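From: Olga Sotomayor
To: Skernstead Desk & Home list
Subject: Re: Getting the desk back (long, sorry)

Glykeria Spanos wrote:
> I've been meaning to ask whoever tackled their work table last month
> how it went. Mine has turned into one big pile again and I can't
> decide whether to buy a proper set of drawers or just one of those
> mesh things. Also, does anybody keep a plant on theirs? I love the
> idea but I'm scared of watering anything next to my papers.
> Glykeria

Hi Glykeria, and hi everybody!

That was me, and I'm happy to report back. I took the long way around on this one, so get yourself a coffee.

I started by taking every last thing off the tabletop and piling it on the bed (a bad idea at 10 at night, by the way, when you'd like to use the bed). Then I made myself a rule: a thing only goes back if I've reached for it in the past week. The old Muteo pencil cup went to my niece. The stapler went in a drawer. I found 3 rolls of tape, all started, and a manual for a printer I gave away years ago. What I wanted was pretty simple – a light, somewhere for the pens and scissors, something green, and then bare wood in the middle where I can spread out.

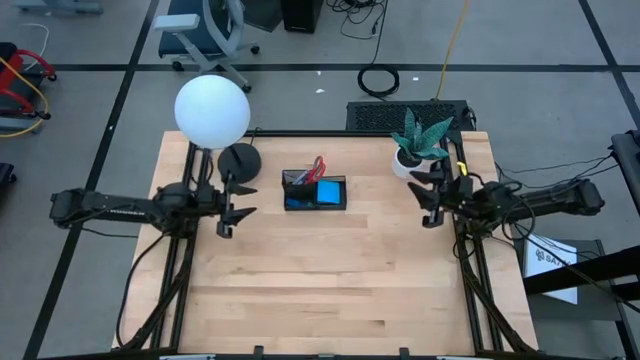 I'd had my eye on the big drawer unit that Vrettos sells, and I went back and forth on it for weeks. In the end I passed. Drawers swallow things in my house. If I can see the scissors I put them back, and if I have to open something first, they end up on the windowsill. So the black mesh organizer won, and it cost me a whole lot less than the drawers would have. The sticky notes fit right in the front part, which pleased me more than it should.

My one complaint about mesh is dust. It gets into every tiny hole and a cloth just pushes it around. I use an old soft paintbrush, dry, and then rinse the whole thing in the sink every couple of months. Dry it well before it goes back on wood, especially underneath.

You asked about the plant, and I say go for it. Snake plants are about as forgiving as they come. I put a plain white pot on the back part of the table and I like looking up at those pointy leaves when I'm stuck on something. I'd keep it well away from the side you write on, since the long leaves lean out farther than you'd think. My neighbor in Ornham has one that has been poking her in the elbow since September and she still won't move it!

I should confess that things do wander. Scissors especially. I'll use them for one envelope and they'll spend the rest of the day lying on the wood with a pen beside them, and by supper they've got company. I've stopped fighting it during the day and I do one sweep before I quit. Same order every time:

First, anything with a handle goes back in the mesh.

Second, cups to the kitchen, scraps to the bin.

Third, whatever cloth or paper is lying around in front of the organizer gets folded or tossed, so I'm not starting tomorrow with yesterday's stuff in my way.

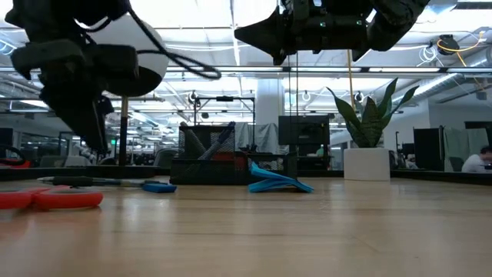 THE LIGHT

I got carried away here, so bear with me. I had a skinny clip-on thing before and it gave me a hard little spot of light and a headache. A big round white shade on a thin stem is so much kinder, at least to my eyes, and the heavy round base takes up less room than I feared. Mine sits toward the back so my hand doesn't throw a shadow over what I'm writing.

Do look at the bulb before you buy, though. The box will give you a color number, and I like 3000 in the evening because it's warm and a bit sleepy. For paperwork 4000 is crisper. I tried both and kept the warm one – I'd rather be comfortable than efficient.

And think about where the cord will go! I let mine drop straight over the edge of the desk, on the side where I don't walk. It's not pretty, but I can unplug it without crawling. 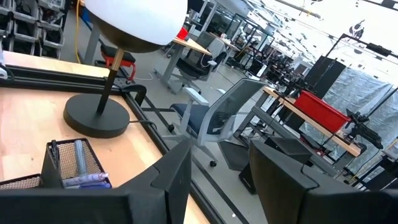
Do you need a second organizer if the first one fills up?

I'd go through the first one before buying anything. Test every pen on scrap paper, throw out the dead ones, and see what's left. If it's still crammed after that, get a second one in the same black mesh and keep it for flat things, so the pens don't just spread into it.

Glykeria, if you do go for drawers after all, please write and tell us how you get on with them. I still think about that Vrettos unit sometimes.

Olga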